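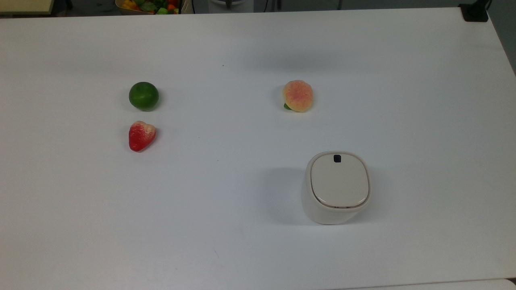 *Three fake fruits, one bin, lid shut.*

**Re: Can a machine tidy a kitchen table yet, yes or no**

**gumboot_kev** wrote:

Right, carrying this over from the dishwasher thread before a mod tells us off again. My claim stands. If you hand a robot a table with a lime, a strawberry and a peach on it and a bin with a lid, and you ask it to put the fruit away, you're asking for something a three-year-old does while singing. And I reckon most of the machines being advertised to us for the home would still make a dog's breakfast of it.

I'm not anti-robot! I've got the vacuum and I love the vacuum, I'd marry the vacuum. But it does floors. A floor doesn't have a lid. I'm after something that clears the bench after my kids have been at it, and I'd like to know if I'm waiting two years or twenty.

---

**Skusthorpe** wrote:

You've picked a kind version of the job, though. White table, heaps of room, everything a good hand's width from everything else. My kitchen table has mail on it, a cat, half a bike light and the lid of something I don't own any more.

I work in a shop that does packing for other people (candles, soap, that sort of thing) and we've had an arm on line 2 since February. It's a Pagano. It's good. It picks a tin out of a tray and puts it in a box and it will do that until the sun goes out. The day somebody swapped the tray for one with a slightly higher lip it stood there bonking the edge until I hit the stop. So my answer is no for the house, and yes for the shop floor if you're willing to build the shop floor around it.

---

**mallee_jo** wrote:

> good hand's width from everything else

The lime and the strawberry are pretty snug, to be fair to Kev. One above the other with a bit of white between them. Coming in from the side with anything chunky you'd want to think about which one goes first.

Also you all keep talking about the fruit. Fruit's the easy bit. It's the lid I'd be sweating on. It sits down in the rim, you've got that one little black square near the far edge to go for and otherwise it's smooth beige on cream. I have a pedal bin and even so I manage to stuff it up with two hands and a lifetime of practice.

---

**gumboot_kev** wrote:

Jo, the lid's exactly why I like it as a test. It looks like nothing. You don't think "first I must open the bin", you just do it with your elbow while you're yelling at someone to find their shoes.

---

**Trelerby** wrote:

I'll be the disagreeable one then. I think you're all a few years out of date and judging off the ads, which, fair enough, the ads are rubbish.

Clearing three things off a table into a container is a long way from science fiction now. I've watched arms do it on benches, different objects, different spots, and some of them manage lids too. What they can't do is do it *every time*, in *your* house, at a price you'd pay, with no one standing beside it. That's a separate complaint and people keep mashing the two together. Kev asked "can a machine do it". Yes. "Would you buy one for it"? God no.

---

**Skusthorpe** wrote:

If I have to stand beside it, it hasn't done the chore, mate. I've done the chore by supervising. My kids "can" do dishes under the same definition.

---

**Trelerby** wrote:

Your Pagano needs you standing near the stop button and you called it good!

---

**Skusthorpe** wrote:

Ha. OK, one point to you. But it's one of me to a whole line. In a kitchen it's one of me to one strawberry.

---

**mallee_jo** wrote:

Here's the other half of what I was on about, same table.

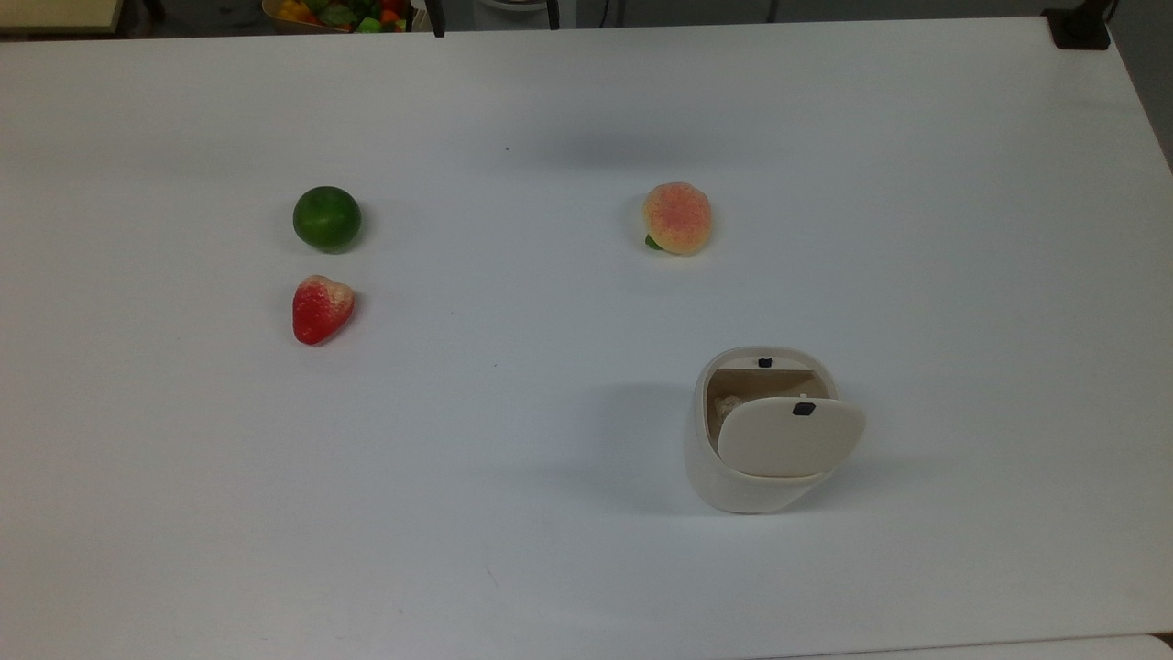 *Lid open. It leans forward over the front of the bin.*

Have a proper look at where that lid ends up. It's hinged at the front, so when it's open it's tilted out towards you and hanging over the rim. So if you like to reach in from the near side, you've now got a flap in your road. Go over the top and drop it, fine, but how high? Peach is furry and roundish and will do whatever it wants when it lands. And I'd be nervous about clipping the lid on the way back out.

My nan's bread bin opened like that and every visitor knocked it. Grown adults. One of them an engineer.

---

**Manuela Fiore** wrote:

Long-time reader, I mostly stick to the sewing machine repair section but this one dragged me out.

I think Jo is right about the lid and I'd add the closing of it. Everybody plans for opening. There's a black bit on the lid and another black tab on the back rim, and I'm guessing they're meant to find each other when it shuts. With my own bins I feel for the click. I push, it gives, I push a bit more. I couldn't tell you how hard. I fix machines for a living and "push until it feels right" is maybe half my trade, and it's the half I have never managed to write down for an apprentice.

So how do you write it down for a robot? I'm asking seriously, I don't know the answer.

---

**Trelerby** wrote:

Welcome Manuela! Short version is you mostly don't write it down. You show it, over and over, and it learns off the showing. Someone guides the arm through the job, or does the job themselves, and it's all recorded, and you do it again with the peach over *there* this time.

Which is why I get a bit cranky when people look at a plain table with toy fruit and say "well that's not a real kitchen". No, and a kid learns to pour with water first, in the bath.

---

**Manuela Fiore** wrote:

That makes sense to me, thank you. It's how I learned too, come to think of it. How many times is over and over?

---

**Trelerby** wrote:

Depends on who you ask and what for. The bloke I know who mucks about with this in his garage did 433 goes of putting a sock in a drawer. He kept a tally on the wall. It now puts a sock in a drawer most of the time. It doesn't do the other sock.

---

**gumboot_kev** wrote:

433 for one sock!! I've got 3 kids, that's a lot of socks. You are not selling this to me.

---

**Niltska** wrote:

Coming at this from another side. I do home care visits, and for a few of my clients this isn't a laugh about lazy parents. I see people who can't grip a peach. Bending to a bin is the bit of the day they dread. If something could clear a table slowly, badly, dropping one thing in ten, and pick it up again without fuss, they'd have it tomorrow. They don't care if it takes 16 minutes. They've got the 16 minutes.

I reckon we set the bar by what would impress us and not by what would help someone. Kev's three-year-old is a silly comparison, sorry Kev. Three-year-olds are amazing.

---

**gumboot_kev** wrote:

Nah, that's fair, Niltska. I hadn't thought of it that way and I take the point about slow. My one worry would be the dropping. A lime rolls. If it rolls off the table onto the floor at my mum's place that's a fall waiting to happen, and now the helper's made it worse.

---

**Niltska** wrote:

Yep, and that's the thing I'd want tested before anything else. I'd take one that gives up and beeps over one that has a crack at everything. A strawberry left on the table never hurt anyone.

---

**Skusthorpe** wrote:

Agree with this completely, and it's the first thing I'd tell anybody buying an arm for a shop as well. How does it stop? Ours stops rudely but it stops.

I'll also say the colours do it a favour in those photos. Green, red and a peachy thing on white, a toddler could find them, a camera could find them. The bin is cream on white, and the inside is that tan colour, and there's some crumpled pale thing sitting in it at the left. Does it know that's in there? Does it matter? On our line it'd matter a lot, anything in the box that isn't the tin gets a human called over.

---

**mallee_jo** wrote:

For a bin I'd say it doesn't matter a bit. Stuff goes in on top of stuff, there's your whole theory of bins.

---

**Skusthorpe** wrote:

Until the stuff's piled high enough that the lid won't shut and it keeps pushing.

---

**mallee_jo** wrote:

...yeah alright. My husband does that too.

---

**Trelerby** wrote:

So can we agree on something before Kev's thread goes to six pages like the dishwasher one? I'd put it like this:

- Picking up the three fruits off a clear table: doable now.
- Getting the lid open and closed properly as well: doable, patchy, depends on the lid.
- Same again on Skusthorpe's table with the mail and the cat: not yet.
- Unsupervised at Kev's mum's: no way, not for a good while.

---

**Skusthorpe** wrote:

I'd knock "doable now" down to "doable when it's had a good look at that table before". Otherwise I can live with it.

---

**Niltska** wrote:

I'd split the last one. Unsupervised is different from "client is in the chair watching with a big red button in their lap". Plenty of my lot would be sharper supervisors than the people who sell the things.

---

**Manuela Fiore** wrote:

I would like to add a line for lids that click. I went and opened and closed my own kitchen bin a dozen times this evening trying to notice what my hand was doing, and I still can't tell you. My thumb slides a little, I think, before it pushes? My daughter asked if I was OK.

---

**gumboot_kev** wrote:

Manuela, now I'm in the kitchen doing it too. Mine's a side hinge and I do it with my hip.

Jo, what's the bread bin situation these days, did you end up keeping your nan's?

---

**mallee_jo** wrote:

Kept it, took the lid off. Bread goes stale a day early and no one's knocked it since.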